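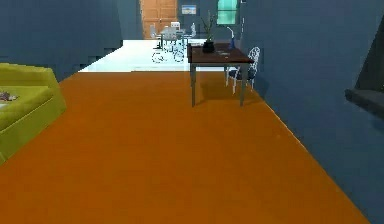 One customer asked last month whether she could put our floor paint down over old vinyl, and could she please have a straight yes or no. Yes, if the vinyl is stuck down flat and you sand off the shine. No, if it's bubbling or lifting at the seams. I've had that question so many times that it gets to go first on this page!

Anyway, hello, and welcome to the page for Revuso Floor & Wall. It's the paint I've been mixing and selling out of my little shop in Alen since 2005, and it's still the one I use in my own house. It's water based, it dries matte, and you clean your brushes in the sink with dish soap. It goes on wood, concrete, primed tile and most old vinyl (see above), and the same can will do your walls if you want it to. I know a lot of shops like to sell you one product for the floor and another for the wall, but I make the one and I'm sticking with it.

Colors

There are 128 in the current range. The paper chart is free if you come in, and I can mail you one if you don't mind waiting a bit. Please, please don't pick a floor color from your phone. I did that with my own hallway and ended up with something close to canned salmon (my sister still brings it up). Get a sample pot, paint a big piece of cardboard, put it on the floor and walk past it for a few days, morning and evening.

The bright ones sell better for floors than you'd think. The oranges are the thickest mix in the range and usually cover in two coats over gray primer. The yellows are fussier, so plan on three. Dark blues are lovely on walls, but they show every scuff while they're curing, so keep the ladder and the dog away from them for a week if you can manage it.

Sizes

Sample pot: 200 ml
Small can: 1000 ml
Big can: ask me, I fill them to order

One small can gives a bathroom floor two coats with a little left over for touch-ups. Write the color number on the lid with a marker before you put it away. You will not remember it.

Putting it down

Sweep, vacuum, wash, then let everything dry overnight. Sand anything shiny. Cut in along the walls with a brush, then roll the rest, starting in the far corner and working back toward the door (yes, I have painted myself into a corner, and yes, I had to call somebody to hand me a sandwich). Leave four hours between coats. Socks are fine the next day, shoes after three days, and furniture should wait a full week. Put felt pads under anything heavy even then.
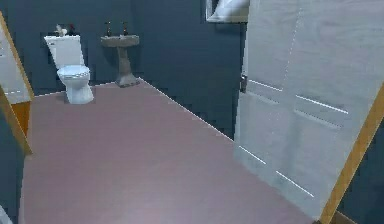
Bathrooms are where it lets you down, according to one reviewer, who got peeling near the shower after a winter. Fair enough, and I'd like people to read that before they order. The paint handles splashes and wet feet just fine, but it doesn't like standing water. In a bathroom you want the Trinov clear coat over the top, two thin layers, and a fresh bead of caulk wherever the floor meets the tub or the toilet base. If you bought from me before September, the label didn't say that clearly enough. The new one does.

For scrubbing, use a soft mop and plain soap. No bleach, no steam mops.

Ordering

Everything ships from Alen, or you can pick up at the Benítez hardware store if that's closer for you. They keep the whites and the grays on the shelf and order in the rest. I can't take back tinted cans, but unopened whites are fine with a receipt. Orders in before noon usually get mixed the same afternoon, unless the shaker is acting up again.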